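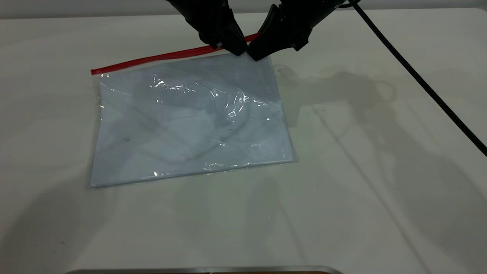

2 min read

Premholm Washer and Retaining Ring Catalog: Data Card

Overview

The Premholm catalog is a structured dataset of flat washers, spring washers and retaining rings offered through the Skora parts database. It contains 251 product records covering both metric and inch sizes. The catalog is maintained for purchasing departments, maintenance shops and distributors that need dimensional data in a form suitable for import into stock control systems.

Current release: July 6, 2019

Contents

The dataset is supplied as three comma-separated files. The first holds one row per product. The second lists the 35 material and finish codes used in the product file. The third links superseded part numbers to their replacements – 53 such links are present in this release.

Each product row gives the part number, the product type, the nominal size, inside and outside diameter, thickness, material code, finish code and package quantity. Retaining rings carry two more fields, groove diameter and groove width. These fields are left blank for washers.

Units and Tolerances

All metric dimensions are stated in millimeters and all inch dimensions in decimal inches. The unit field must be read before any dimension is used. No converted values are stored. Thickness is the nominal value before plating, and tolerances are given as separate upper and lower limits.

Sources

Dimensions were entered from manufacturer drawings held by Bedoya and checked against the printed Plesora price book. Where the two differed, the drawing was followed and the row was marked with the letter D in the remarks field. Rows without a remark showed no difference at the time of entry.

Known Limitations

Load ratings are not included for any product. Wave washers are listed by free height only. For 16 stainless steel spring washers the hardness range has not been supplied, and the field reads NS. Package quantities apply to standard packs; bulk quantities are quoted on request.

Part numbers contain leading zeros. Spreadsheet programs may remove them when the file is opened directly, and the column should be imported as text.

Changes in This Release

External tooth lock washers in silicon bronze have been added. The finish code for mechanical zinc has been separated from the code for electroplated zinc – existing imports that rely on the former combined code will need to be updated. The next scheduled release is in November.

Use and Corrections

The files may be copied and used within a purchasing organization without charge. Resale of the dataset requires written permission from Premholm. Corrections should be submitted through the Skora contact form with the part number, the field name and a copy of the supporting drawing.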